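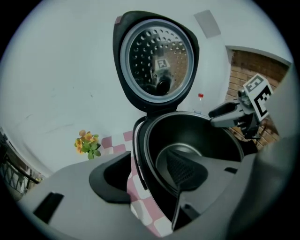
I've been putting off the rice cooker column for three newsletters running, mostly because every time I bring it up at the Rudbridge supper somebody tells me I'm doing it wrong. Well, July is here, my kitchen is already too warm by lunchtime, and I refuse to stand over a simmering pot until September. So it's rice cooker season, and you're all going to hear about it!

First, the lid. If yours is the kind with a steel plate set into the underside, punched all over with little vent holes, please go and look at it. Now, before you read any further. I owned my first cooker for two years before Ingeborg Steiner asked me when I'd last washed the plate and I had to ask her what plate. (I'd been wiping it with a damp cloth and feeling pretty good about myself.) On mine it pulls straight off, and the starch that had collected behind it was something I'd rather not describe in a food newsletter. Check your booklet before you tug on yours, they don't all come apart the same way. Once it's off, give it warm soapy water and a soft brush for the holes, then let it dry all the way before it goes back. Same for the rubbery ring around the edge. That ring holds on to smells like you wouldn't believe, and if your plain rice has ever tasted faintly of last week's curry, start there.

Then the pot. Mine is black nonstick and I baby it. No metal spoons, no scouring pads, and I don't rinse the rice in it anymore either, I use a mixing bowl and tip the grains in afterward. Lindsay Tamihana thinks this is fussy. Lindsay is also on her third pot. Wipe the outside of it dry before you set it down in the cooker, and have a quick peek for stray grains underneath while you're there. One grain stuck under the pot and it won't sit flat, and then you get a crunchy side and a soggy side.

A few of you over in Callville wrote in after the spring potluck wanting to know what I put in the corn rice. It's really nothing! Two cups of short grain, rinsed, water up to the usual line, a good pinch of salt, and the kernels from two ears of corn scattered over the top. Don't stir it in. I lay the bare cobs on top too and fish them out at the end. When it clicks over to warm, leave it shut for 11 minutes (I've tried ten, I've tried fifteen, I like 11), then add a lump of butter and plenty of black pepper and fluff it up. It's very good with tomatoes, and cold leftovers fry up beautifully the next day, provided they went into the fridge promptly.

Last thing. After I've served up I unplug mine, take the pot out to wash, and leave the lid standing open for the evening so the inside can air. It takes up half the counter and my husband keeps shutting it when he walks by. I keep opening it again.

Next time I want to do barley, which I have ruined twice so far, once with a great deal of foam. If you've got a method that works in an ordinary cooker, please send it over, and tell me how much water you use.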